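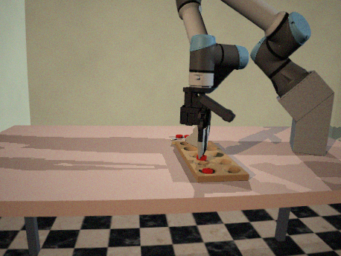 Fasham households to get "smart" heating advice, but the savings are hard to find

9 December 2022

Fasham residents will be offered a free year of Climeo, a subscription service that tells people when to turn their heating up or down, under a deal announced by the town on Friday. The town says the service will cut the average gas bill by 9 percent. Where that number comes from is less clear.

Asked for the study behind it, the town's press office sent a two-page summary written by Climeo. The summary says the figure is based on a trial in 60 homes last winter. It does not say how the homes were picked, how big they were, or whether they were compared with homes that did not use the service. It also leaves out the weather, which is a strange thing to leave out of a paper on heating.

"Anyone who signs up for a heating trial is already thinking about the heating," said Oľga Tichý, who taught statistics at the community college and now runs a monthly bill clinic at the Culham Street library. "Those people were going to turn the dial down anyway. I'd want to see what their neighbors did."

Climeo says its advice is tailored to each home. Customers type in the age of the house, the kind of windows and the hours they are usually in, and the service sends suggestions by text message. Samples on the company's website include closing the curtains at dusk, bleeding the radiators and lowering the thermostat by 2 degrees at night. Most of that can be found in the leaflet the town mails out every fall, which costs residents nothing and does not ask for a credit card.
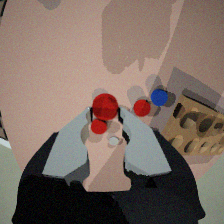 Gripper fingers over a pink tabletop, in a computer rendering.

The credit card is where some residents may want to slow down. Signing up for the free year requires one, and the terms say the subscription renews by itself unless it is canceled in writing before the year is out. The town's announcement does not mention this. A spokesperson said residents "should always read the terms of any service they use."

Nanami Amano, Climeo's head of customer programs, said the renewal policy is standard and that customers get a reminder by email. She said the company could not release the full trial results because they contain private information about the homes that took part. She did not say why the results could not be shared with names and addresses taken out. 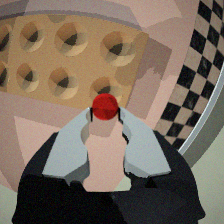 The town has not said what it is paying, either. The agreement was approved as part of a larger package of winter measures, which also includes 3 warming rooms and extra money for the Hamada Fund, a local charity that helps with overdue bills. Those parts drew little comment at the meeting. The Climeo part drew none at all, and the minutes give it one line.

It may be that the service helps. Reminders do work on some people, and a text on a cold evening is harder to ignore than a leaflet in a drawer. But a promise of 9 percent is a specific one, and so far the only people standing behind it are the ones selling the product – and the town that has agreed to buy it.

Sign-up letters go out next week. The town says it will review the program in March, using usage figures supplied by Climeo.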